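Dritisley Sourdough Swap: Frequently Asked Questions

What is the swap?
A get-together for people who bake with wild yeast! You bring a jar of starter, you go home with somebody else's. Last March we had over 300 people through the door, and the smell was glorious.

Do I need to be a good baker?
Not at all. Bring your bricks and your pancakes too, we love cutting them open and guessing what happened.

How much starter should I bring?
Enough to share, so 400 grams is great. Feed it the night before, and leave the lid loose on the drive over (ask Holger Hägglund about his car seats).

My starter has gray liquid on top. Is it dead?
Almost certainly fine! It's hungry. Pour the liquid off or stir it in, then feed it twice a day until it perks up. Pink or orange streaks are another story, and that jar should go in the trash.

Does the water matter?
Less than people fear. Most tap water works. If yours smells strongly of chlorine, let it stand overnight in an open glass.
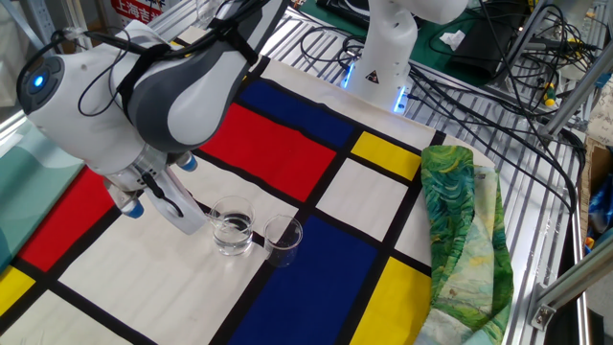
Can I bring rye?
Please do! Gervasio Huenchumán runs the rye table and starts slicing at 13:00.

Is there parking?
Yes, behind the hall on the Skoston side.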